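Demonstration gathering (robot learning)

Demonstration gathering is the part of robot learning in which people show a machine how a job is done, over and over, so that a learning system has something to learn from. Each showing is called an episode or, more loosely, an example. An episode holds what the cameras saw and how the arms and fingers moved, matched up moment by moment, and usually a short line of plain writing that says what the job was.

The work is older than the present fashion for it, and a good deal of it is still patient, homely stuff. Someone puts a mug on a desk, someone guides an arm towards it, the recording is checked, and the mug goes back somewhere slightly different for the next go.

Methods

In the most common method, called teleoperation, a person steers the robot from a short distance away, using hand controllers, a pair of small matching arms or a headset. A second method, hand guiding, has the person take hold of the arm itself and lead it through the motion. It is pleasant to learn and kind to beginners, but the guiding hands tend to wander into the camera's view, and a learner may come to expect them there.

Arms with two different ends are sometimes used together. A simple gripper is easy to steer and rarely muddles its operator, while a jointed hand can manage fiddlier holds but asks for a good deal more practice — most operators need a few days before their episodes are worth keeping.

Settings

Early collections were mostly made on bare tables with a few coloured blocks. Systems trained that way did well on bare tables and rather badly anywhere else, and so many groups moved to furnished settings, with shelves, books, plants, snacks and the other odds and ends that gather wherever people live and work. The Plasgate collection, begun one November and led by Karim Karam, is a well-liked case of the furnished kind. It holds 2000 episodes recorded at 13 desks, each desk kept in its own natural muddle.

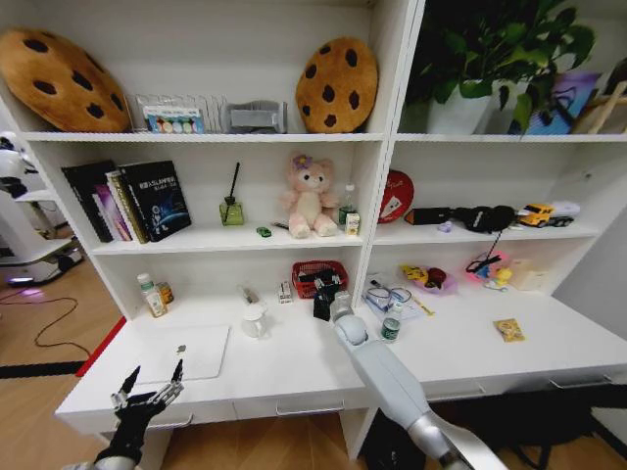
Checking and labelling

Once recorded, every episode is watched through by somebody other than the operator. The reviewer trims the idle stretches at either end, confirms that the written line matches what was done, and marks the outcome. In the Plasgate work 354 episodes were set aside at this stage, most of them for cameras and arm readings that had drifted out of step. The set-aside episodes were kept in a folder of their own, and a later project, Dreltero, made good use of them in teaching a system to notice its own slips.

Opinions differ on how tidy the examples ought to be. The Zieliński method, named after the workshop where it was first written down, keeps fumbled grasps so long as the operator recovers from them — a learner that has only ever seen perfect work has no idea what to do when something rolls away.

Limits

Gathering by hand is slow. A practised operator may record up to 40 usable episodes in a session, and tired operators grow hasty, which shows in the motion.

See also: Teleoperation; Learning from demonstration; Zonix episode format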